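Section 5 - Setting up a new season in Sillside Studio Manager

Before you start: finish the old season first. All recital fees posted, costume balances at zero or carried over, staff hours closed. Sillside will let you open a new season with the old one half done, but the carry-over report comes out wrong and you can't rerun it.

You need owner login. Front desk login won't show the Season tab.

5.1 Open the season

1. Go to Setup > Seasons > Add New.
2. Type a name. Keep it short, it prints on every invoice. "Fall" is fine, "Fall Classes and Competition Team Program" is not.
3. Pick the start month. Most studios use August, even if classes begin later, so early registration lands in the right place.
4. Choose Copy From if you want last season's classes brought over. Teachers and rooms come with them, students don't.
5. Save. Wait for the green bar before clicking anything else.

CAUTION: Do not press Save twice. You'll get two seasons with the same name and support has to merge them by hand.
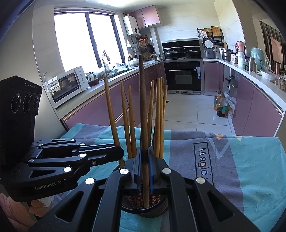

5.2 Check class limits

Copied classes keep their old limits. Go through the list before you open registration.

1. Setup > Classes > filter by the new season.
2. Click the Limit column and type over the number. Default is 18.
3. For combo classes for the little ones, 8 is a better number. Your teachers will thank you.
4. Tick Waitlist if you want one. Off by default.
5. Save each page before going to the next - changes don't carry accross pages.

Note: a limit of 0 means no limit. It does not mean closed. To close a class use the Status menu.

5.3 Tuition and discounts

1. Setup > Tuition > Rates.
2. Enter the monthly rate by hours per week. Leave no blank rows in the middle, the table stops reading at the first blank.
3. Sibling discount: enter a percent or a flat amount. If you fill in both it uses the percent.
4. Registration fee goes under One-Time Charges, not here.
5. Run Test Family. Put in two kids, three classes, see if the total looks right.

If the total is off, check rounding first (bottom of the Rates page). Nearly always that.

Drinel card reader users: reconnect the reader after rates are saved. Settings > Payments > Reconnect. Takes a minute. Reader light goes solid when it's done.

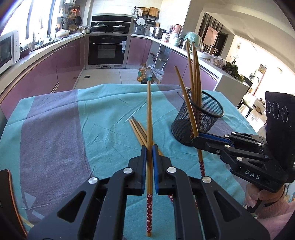
5.4 Open registration

1. Setup > Seasons > pick the season > Registration.
2. Set the open time. Use 8:00 a.m. or later, backups run overnight and the parent page is slow until they finish.
3. Returning families first? Tick Early Access and enter the number of days. Maximum is 5.
4. Preview the parent page. On a phone too, parents mostly use phones.
5. Click Publish.

CAUTION: Publish sends the welcome email right away if Auto Email is on. Turn it off first if your letter isn't ready. There is no unsend.

Note: emails go out in batches of 200. Bigger studios will see a gap between the first batch and the last. Don't resend, just wait.

5.5 If something goes wrong

Season tab missing - wrong login, see top of section.
Classes missing after copy - they were archived in the old season. Unarchive, then use Copy Single Class.
Old rates showing on parent page - rates were saved but not applied. Tuition > Apply to Season.
Takács calender sync shows every class twice - turn sync off, delete the old feed, turn it on again.
Irnireo import users: student notes longer than one line get cut. Paste them in by hand for now.

Staff schedules and substitute teachers are in Section 6.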